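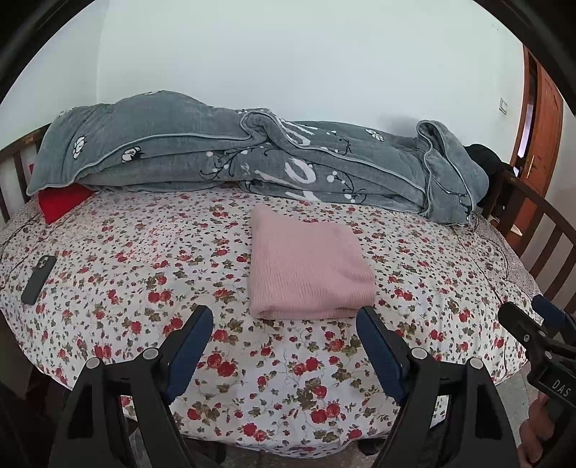
Folding knitwear on the bed
Speaker notes – Ravindran Varghese, Drurnton home skills evening

Start straight away. Hands up who hangs their jumpers. Leave a moment for that, then move on.

Main point for the first part: a knit stretches under its own weight. On a hanger the shoulders go first, and you get those two bumps that never quite come out. A woven shirt copes with hanging. A ribbed knit doesn't, so it gets folded and it goes in a drawer or on a shelf.

Where to fold. Most people at home don't have a big table, so I use the bed. Pull the sheet flat first. Push the blanket to the wall end and leave it there, no need to take it off. Phone, remote, books, put them to one side or you'll fold one into the parcel. I have done this with a set of keys.

The fold itself, slowly, with the jumper from the bag:

Lay it face down, collar away from you.
Smooth from the middle out with flat hands. Don't tug the hem.
Bring one side in to the middle, then fold the sleeve back down along it.
Same on the other side.
Bottom third up, then up again to the collar.
Turn it over and leave it alone.

Say here that it takes me 40 seconds when I'm not talking. First go will be longer. Lobo, the shop in Clodcombe, do a quicker version with a card in the middle. Mention it, don't demo it. The card is fine for T-shirts but it flattens the rib.

Pause for water. Then the question that always comes up.

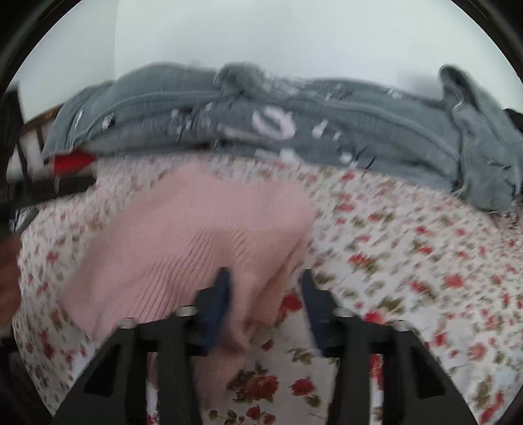
Does a ribbed jumper need a different fold from a smooth one?

The same fold works for both. Go easier with the ribbed one when you smooth it, following the direction of the ribs, and stop as soon as it lies flat. If you press across them the rib opens out and the body ends up wider than the collar.

Next part, sizes. Fold to the drawer you have. Mine is 225 mm deep, so I stand the jumpers on edge and stop at 4 to a row. Any more and you pull two out every time you want one. If you stack on a shelf instead, 5 high is the limit before the bottom one starts to crease hard. Heavy ones at the bottom, pale colours away from anything with a zip.

Wina asked last time about jumpers you've worn once and will wear again. Let them air over a chair back for an hour, folded once across the middle, then fold properly. Don't put them back in with the clean ones.

Handling the sleeves is where people get stuck, so go over it twice. The usual trouble is that a cuff turns back on itself while you're bringing the side in.
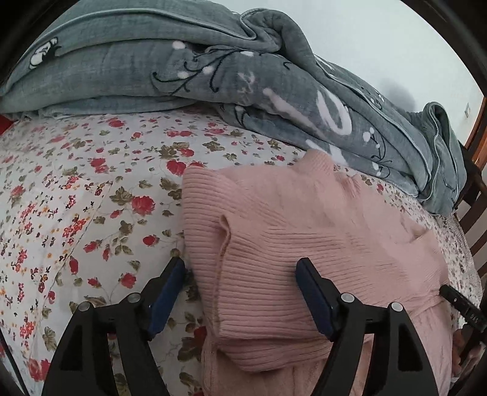
Undo the side, run a hand down the inside of the sleeve to the cuff, and lay it out again before you carry on. Trying to fix it from the outside only twists it more. Same goes for a rolled hem – open it flat, then start the fold again from there.

Hand out the practice jumpers at this point. One between two people. Walk around, keep quiet unless asked.

If there's time left: storing for summer. Washed and fully dry, cotton bag, no plastic. Refold in October when they come out so the creases don't sit in the same place.

Leave the sign-up sheet by the door. Next session is fitted sheets.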